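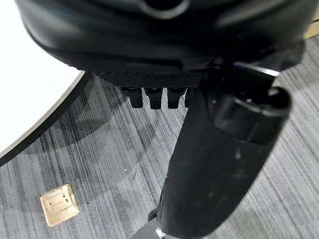 검은 로봇 손가락 네 개, 나란히 아래로.

최종 수정: 2025년 9월 19일

점심시간에 급하게 씀. 오타 있어도 그냥 넘어가 주세요. 고치다 보면 또 안 올리게 되니까.

Gedthorpe 집 얘기. 임대 놓고 있는 방 두 칸짜리 아파트 있잖아요, 전에 몇 번 썼던 그 집. 이번엔 수익률 얘기가 아니고 연간 관리비 정산서 얘기다. 지난주에 Gagnon에서 두꺼운 봉투가 왔다. 관리회사에서 오는 두꺼운 봉투는 좋은 소식이었던 적이 없어서 이틀을 식탁에 그냥 뒀음. 그러다 어젯밤에 뜯었다.

1667파운드.

한 해 관리비가. 살 때 중개인이 준 종이에는 이것보다 한참 작은 숫자가 적혀 있었고, 나는 그 숫자로 계산기를 두드려서 "어, 되네?" 하고 샀다. 그때 내 엑셀 파일 아직도 있다. 관리비 칸이 앞으로 쭉 똑같은 숫자로 복사돼 있음. 매년 똑같이. 지금 보면 좀 귀엽다.

항목을 하나씩 봤다. 계단 청소, 공용 전기, 지붕 홈통, 소방 점검, 건물 보험, 회계 비용, 그리고 "관리 수수료". 건물 보험은 그렇다 치자. 보험료 오른 건 다들 아는 얘기고. 근데 계단 청소. 우리 건물은 네 세대다. 계단이 한 줄이다. 세입자한테 물어보니 청소하는 사람을 본 게 5월이 마지막이라고. 물론 세입자가 출근한 사이에 왔다 갔을 수도 있다. 그럴 수도 있는데 청구서에는 매달로 나와 있다.

그리고 적립금. 이게 오늘 제일 하고 싶은 말인데.

장기수선 적립금이라는 게, 지붕 갈고 외벽 칠하고 할 때 쓰려고 미리 모으는 돈이잖아요. 살 때는 이게 낮으면 좋은 건 줄 알았다. 매달 나가는 돈이 적으니까. 완전 반대로 알고 있었음. 적립금이 텅 비어 있다는 건 지붕이 샐 때 그 돈이 한꺼번에 주인들한테 온다는 뜻이고, 우리는 네 세대니까 넷이서 나눈다. 큰 단지면 나눌 사람이라도 많지. 작은 건물이 조용하고 좋다고들 하는데 분모가 작다는 얘기는 왜 안 해 주는지. 나도 안 물어봤지만.

정산서 맨 뒷장에 작은 글씨로 적립금 잔액이 있다. 192파운드. 처음엔 내 몫인 줄 알았는데 건물 전체다. 건물 전체에 192파운드. 이걸로 뭘 고치나. 홈통 한 번 청소하면 끝날 돈 같은데.
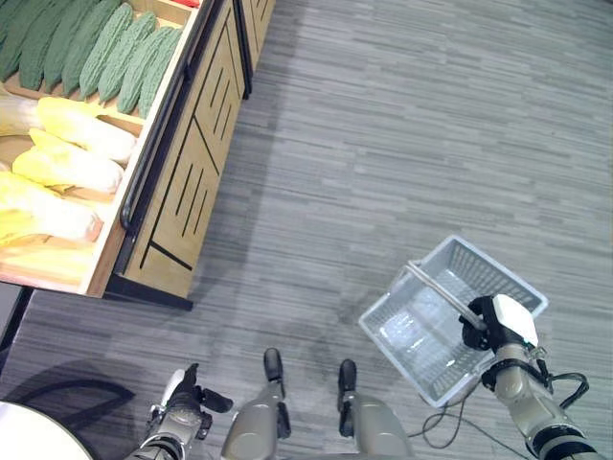 그래서 아침에 출근하면서 전화했다. 대기 음악 한참. 담당자는 친절했음. 친절한데 답은 없고. 적립금을 왜 안 쌓았냐고 물었더니 예전 소유주들이 모여서 낮게 가자고 정했고 그 뒤로 아무도 올리자는 말을 안 했다고. 회의록 있냐고 하니까 찾아보겠다고. 청소 업체 영수증도 같이 달라고 했다. 그건 이메일로 요청해 달래서 버스에서 바로 보냄. 제목에 집 주소 넣고, 정산 연도 넣고, 달라는 것 딱 두 개만. 예전에 질문을 잔뜩 적어 보냈다가 제일 쉬운 것 하나에만 답이 온 적이 있어서 이제는 짧게 쓴다.

비교할 게 필요해서 Drisberg 쪽 매물도 좀 뒤져 봤다. 거긴 동네가 비슷하고 건물 연식도 비슷한데 관리비 범위가 진짜 제각각. 광고에 관리비를 아예 안 써 놓은 집이 절반은 되는 느낌이고 써 놓은 집도 어느 해 숫자인지가 없다. 중개인한테 메일 보내면 "매도인 측에 확인 중입니다". 나도 그 말 듣고 샀던 사람이다. 확인 중이라는 답을 받은 채로 오퍼를 넣었다. 급해서. 다른 사람이 보러 온다길래.

지금 다시 산다면 볼 것들. 생각나는 대로, 순서 없음.

최근 몇 년치 정산서. 예산서 말고 정산서. 예산서는 희망사항이고 정산서가 진짜로 나간 돈이다. 둘 다 받아서 나란히 놓고 보면 차이가 보인다. 매년 같은 방향으로 틀려 있으면 내년에도 그럴 거라고 본다.

적립금 잔액. 내 집 몫이 얼마인지, 건물 전체가 얼마인지. 둘을 헷갈리지 말 것 (나처럼).

앞으로 계획된 공사. 통지서가 이미 나갔는지, 나갔으면 잔금 전에 청구되는지 후에 청구되는지. 이거 날짜 하나로 내 돈이 되기도 하고 매도인 돈이 되기도 한다. 변호사한테 꼭 따로 물어보기. 물어봐야 답해 준다 이 사람들은.

세대 수. 그리고 그중에 밀린 집이 있는지. 한 집이 안 내면 나머지가 버텨야 하는데 작은 건물에선 그게 바로 느껴진다.

그리고 보험 증권. 자기부담금이 얼마인지 나는 이번에 처음 봤다. 누수 항목만 따로 높게 잡혀 있었음. 윗집에서 물 새면 어쩌려고.

아 그리고 수수료 얘기 빠뜨릴 뻔. 정산서랑 별도로, 임대차 갱신 서류 처리비라고 199파운드가 또 붙어 있다. 같은 세입자, 같은 조건, 날짜만 바꾼 계약서인데. 이건 Gagnon이 관리회사이면서 임대 쪽도 같이 봐 주고 있어서 그런 거고, 계약할 때 내가 서명을 하긴 했다. 요금표에 있다. 어젯밤에 찾아봤더니 있더라. 작은 글씨로. 할 말이 없음. 다음 갱신 때는 임대 부분만 떼서 직접 할 생각인데, 보증금 보호 신고나 가스 점검 날짜 같은 걸 내가 다 챙겨야 하니까 그게 또 자신이 없다. 달력에 적어 두면 되겠지 뭐. 적어 놓고도 잊어버리는 사람이라 문제지.

장부는 이번에 Grikier로 옮기는 중이다. 임대료 들어온 거랑 영수증 사진을 한 군데 모아 두는 앱인데 아직 며칠 안 써서 좋다 나쁘다는 말 못 하겠음. 항목 이름을 내 맘대로 바꿀 수 있는 건 마음에 든다. 관리비를 한 덩어리로 넣던 걸 항목별로 쪼개서 넣고 있는데 이렇게 하니까 어떤 게 올랐는지 보인다. 올해는 보험이랑 수수료. 청소는 그대로. 안 왔는데도 그대로.

세금 쪽도 잠깐. 적립금으로 낸 돈을 그해 비용으로 잡을 수 있는지가 헷갈려서 회계사한테 물어놨다. 쓴 시점이냐 낸 시점이냐. 답 오면 따로 쓸게요. 여기서 아는 척했다가 틀리면 곤란하니까 패스.

어제 초안을 올렸다가 오타가 너무 많아서 내렸는데, 그 사이에 댓글이 하나 달렸다.

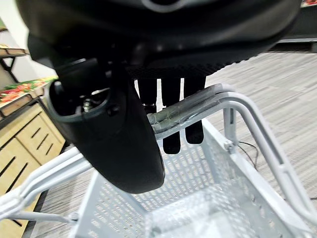

먼저 읽은 분 의견은, 적립금을 올리자고 하면 다른 주인들이 싫어할 테니 금액 얘기부터 꺼내지 말고 지붕 점검부터 제안하라는 거였다. 점검 보고서가 나오면 숫자가 종이에 찍혀 있으니 설득할 일이 줄어든다고. 본인 건물은 그렇게 해서 다음 해부터 매달 조금씩 쌓기 시작했단다. 대신 점검 비용을 누가 먼저 낼지로 한참 싸웠다고도 적으셨음. 그럴 것 같다.

괜찮은 순서 같아서 그대로 해 볼까 한다. 문제는 나머지 세 집 주인 중에 연락처를 아는 집이 한 집뿐이라는 거. 한 집은 해외에 있다고 들었고 한 집은 법인 명의다. 관리회사는 개인정보라 못 알려 준다고 하고, 대신 편지를 써서 주면 전달은 해 주겠다고. 그 전달에도 비용이 붙는지는 안 물어봤다. 물어볼걸. 붙을 것 같은데.

편지는 주말에 쓰려고요. 길게 안 쓰고 한 장으로. 현재 잔액, 지붕 마지막으로 손본 게 언제인지 아무도 모른다는 것, 점검 견적 받은 거 첨부. 견적은 아직 못 받았다. 지붕 업체 두 군데에 전화했는데 한 군데는 안 받고 한 군데는 다음 주에 다시 걸라고.

이 집 팔 거냐고 묻는 분들 있는데 지금은 아니다. 세입자 좋고, 월세 안 밀리고, 대출 고정금리 기간도 남아 있고. 지금 팔면 중도상환 수수료까지 물어야 하니까. 다만 수익률 표는 다시 만들었다. 관리비를 올해 숫자로 넣고 거기에 적립금 몫을 내가 임의로 더해서. 결과는... 여전히 플러스긴 한데 예전 표 보면서 흐뭇해하던 그 숫자는 아니다. 통장에 집 이름으로 칸 하나 따로 만들어서 매달 조금씩 넣기로 했음. 건물에서 안 모으면 나라도 모아야지.

회의록 진짜 오는지 봅시다. 안 오면 다음 주에 또 전화. 점심시간 끝나서 여기까지 하고 회의 들어갑니다.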